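Magsi Hand-Held Gripper, Pair: Replacement Cable Notice and Product Details

**Status:** In stock. Pairs shipped before February need the replacement cable kit described on this page.
**Last updated:** April 2021

## What went wrong

Some early Magsi pairs lost the signal from one gripper during use. The finger kept moving normally in the operator's hand, but the recorder stopped getting its position and filled the gap with the last good value. An arm that later replayed the recording held its grip when it should have let go. At Clirkbridge this ended with an Ollatik arm pulling a bin off its stand. The arm's wrist mount was bent and had to be replaced. There were no injuries.

Shona Halliday in our repair shop traced the fault to the cable plug at the base of the gripper. When the operator reaches forward and turns the wrist inward, the cable pulls sideways on the plug. After enough of these turns, one of the pins loosens. We found the same wear in 7 returned units, 4 of them from the same production batch.

## What is in the box

- One left and one right gripper, gray, with cutout finger pads
- 2 marker cubes, fitted at the factory
- 2 thin black cables (the current version has a molded collar at the plug)
- Cable straps for the forearm
- Printed setup card

The grippers are sold as a matched pair. The marker patterns are registered to each other, so please don't mix cubes from different sets. 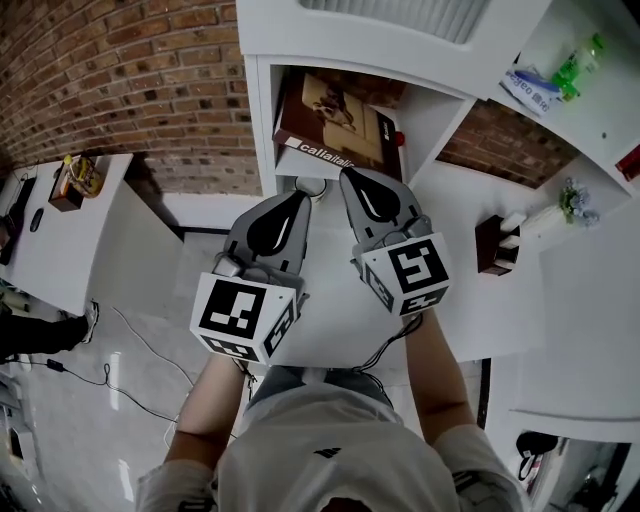
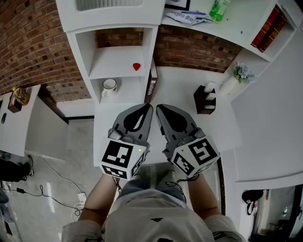
## Who needs the replacement kit

Look at the plug end of each cable. If the plug has a smooth collar about as long as a fingertip, you have the current version. If the cable goes straight into the plug with no collar, stop recording with that pair and order kit 1881. The kit is free for any pair bought from Festska or one of our dealers.

## Fitting the new cable

1. Turn off the recorder and unplug both grippers.
2. Pull the old cable out by the plug, keeping it straight.
3. Check the socket for bent pins. If you see one, send the gripper to us.
4. Push the new plug in until it clicks.
5. Strap the cable to the forearm, leaving enough slack for a full wrist turn.
6. Run the signal check with both arms stretched forward.

## Recordings made with the old cable

Update the recorder software before you replay anything. The new version marks any stretch where the position reading is frozen and won't export it to an arm until someone has reviewed it. Older files can be opened and scanned the same way. A long scan may take a few minutes.

Keep people out of reach of the arm during the first replay of any older file, and keep a hand on the stop button.

## Returns and questions

Pack both grippers together, with the cubes left on. Write the purchase number on the outside of the box. Uzma Malik handles returns and can arrange a loan pair while yours is in the shop.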